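Home About Services Safety Careers Contact

About Cellaven

Last updated: 2022-11-10
By the Cellaven engineering office

Cellaven builds and runs robot cells that sort, unpack and kit small parts for electronics repair firms. Most of the parts are awkward ones: power cords, adapters, ribbon cable, bagged screws. We started with one arm and one table. The company now has three groups: cell design, grasping software and test.

Our customers send us the items they can't get a machine to pick. We return a cell, a set of grasp routines and a test report. The report lists every failure seen during the trial, including the ones we could not explain.

What we do

Cell design covers the frame, the arm mounting, the gripper fingers and the guarding. Grasping software covers everything from the wrist camera to the close command. The software package is called Kelska and is used in all of our cells. Test is a separate group with its own budget and does not report to either of the other two.

A customer may buy the cell alone, the software alone, or both. We do not sell untested combinations of arm and gripper.

The May stop

Customers and job applicants often ask about the stop in May, so an account of it is kept on this page.

During a long run on the cord task, an arm in our Dvorak cell closed on a power cord, lifted, and kept lifting after the cord had caught under the pile. The box rose with it and tipped off the table. The force limit should have halted the arm at the first sharp rise in load. It did not trip. The run had reached pick 1430 at that point.

The operator used the stop button. There were no injuries. One gripper finger was bent and the wrist camera mount was cracked. The cell was locked out the same hour and stayed locked out until the cause was known.

What we found

The force limit was set at 64 newtons, and the setting was correct in the file. The arm was not reading that file. A tool change earlier in the run had loaded a default payload profile, and the default carried a limit of 227 newtons. Kelska displayed the value from the file -- not the value in force on the controller -- so the operator's screen looked normal.

There was a second fault. The slip check compared finger position before and after the lift. A cord that is held firmly but tied up in other cords gives the same reading as a good grasp. The check passed on every tangled pick in the log, the last one included.

Neither fault was new. The default profile had been there from the first release of the tool changer driver. Review of older logs turned up 121 picks in which the load went above the set limit and the arm carried on. In each case the cord came free before anything moved far enough to be noticed. We should have found these earlier. The load trace was being recorded, but no one was assigned to read it.

What changed

1. The controller now reports its active force limit once per cycle. If the value differs from the file, the arm will not move.

2. A tool change clears the payload profile. The operator must confirm the new one by hand before the next pick.

3. Lifts on cable and cord start with a short, slow pull. A load that climbs during the pull ends the attempt, and the fingers open.

4. Boxes used in a customer cell are held down by a fixture. On our own test tables this is optional, as the test group needs to see what a box does when it is free.

5. The load trace for every run is read by a member of the test group before the next run is approved.

6. Cord tests are run on tangled stock. Neatly coiled cords are no longer accepted as proof that a routine works. A typical start is a box of black power cords in loose, overlapping coils, plugs lying among them, with one gripper finger overlapping the front of the box in the camera's view.

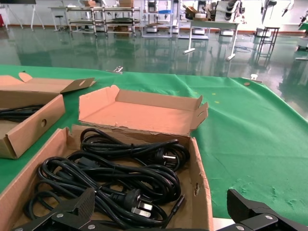
Open items

The slow pull adds time to each cycle, and on cords it is the largest single cost. We have not found a safe way to shorten it. A version that uses the wrist camera to judge whether a cord is free before lifting is under test with a partner, Clikum. It is not in any customer cell.

The slip check has been kept for rigid parts, where it works as intended. It is switched off for cord and cable.

Owners of cells with the older tool changer driver have been sent the update. A cell that has not been updated should not be run on cord tasks. The driver version appears on the controller's start screen, and support can confirm over the phone whether it is affected.

Working with us

Trials begin with a box of your own parts, sent as they come off your line. Please don't sort or straighten them first. Test reports are shared in full with the customer who ordered the trial, and the report on the May stop is available on request through the contact page.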